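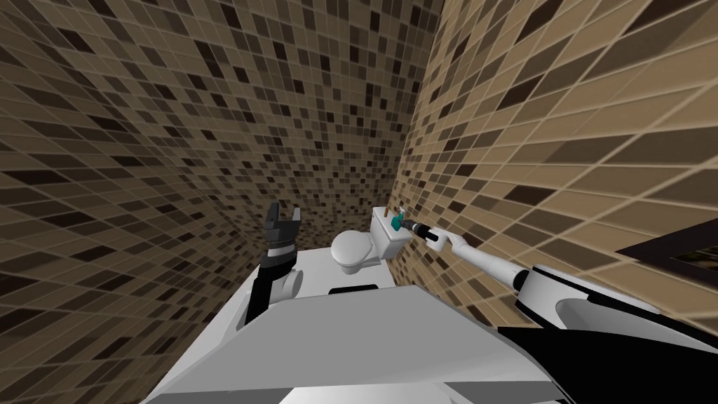 8 de novembro de 2022
Por Folasade Ogunleye

Há uma pergunta que faço sempre que me falam de um robô doméstico, e costumo recebê-la de volta com um sorriso condescendente: e a casa de banho? Não a sala, com o chão desimpedido e o sofá encostado à parede. A casa de banho, estreita, cheia de cantos, com um autoclismo que ninguém limpa por trás desde março.

Em março, precisamente, fui à apresentação da Devidau. Vi um braço pegar num objeto, levá-lo a outro sítio e pousá-lo. Aplaudiu-se. O apresentador, Spyros Kolev, disse que as tarefas da casa estavam «essencialmente resolvidas em simulação» e que o resto era engenharia. Fiquei a pensar no peso daquele «resto».

Em simulação, o robô pode falhar 2401 vezes antes do almoço e a louça sanitária continua inteira. A tampa da sanita está sempre onde o programa a pôs. Não há calcário, nem um tapete enrolado, nem um frasco de champô que escorrega da mão. Não tenho nada contra o método: ninguém deixa um aprendiz de piloto começar com passageiros a bordo. O que me custa é ver uma cena calculada por computador apresentada a uma sala de investidores como se fosse uma terça parte do caminho andado.

Lærke Hafstein, que trabalhou seis anos em limpezas de hotel e hoje forma equipas, cronometrou para mim uma casa de banho de quarto simples: 27 minutos, com sanita, lavatório, duche, espelho e chão. Perguntei-lhe o que era mais difícil de ensinar. Respondeu que era a força — quanto se esfrega uma junta, quanto se aperta um pano, quando é que o dedo percebe que a superfície ainda está pegajosa. Um par de dedos rígidos pode segurar o pano. Saber se já chega é outro assunto.

Também há a questão do corpo. As máquinas que nos prometem têm ombros largos e dois braços compridos, e as casas de banho portuguesas foram desenhadas por quem contava com pessoas magras e de lado. Medi a minha: entre a sanita e a parede há 33 centímetros. Enquanto um braço trabalha ao fundo, o outro tem de ir para algum lado, e o tronco também. Vilhjálmur Thoroddsen, engenheiro na Brillach, admite que este é um problema aborrecido e por isso mal financiado. «Toda a gente quer mostrar a mão», disse-me. «O cotovelo é que bate na porta.»

Dir-me-ão que as máquinas de lavar roupa também foram recebidas com desconfiança. É verdade, e a comparação ajuda-me: a máquina de lavar venceu porque deixou de imitar a lavadeira. Se alguém inventar uma sanita que se lave sozinha, compro-a amanhã. Um corpo inteiro para mexer numa coisa pequena em cima de um autoclismo parece-me, por enquanto, muito equipamento para pouca tarefa.

Mudarei de opinião quando vir uma destas máquinas entrar numa casa que não conhece, limpar atrás do autoclismo e sair sem partir nada. Até lá, o balde fica comigo.

Contacto: redação | © 2022 Hjaltadóttir. Todos os direitos reservados. | Voltar ao topo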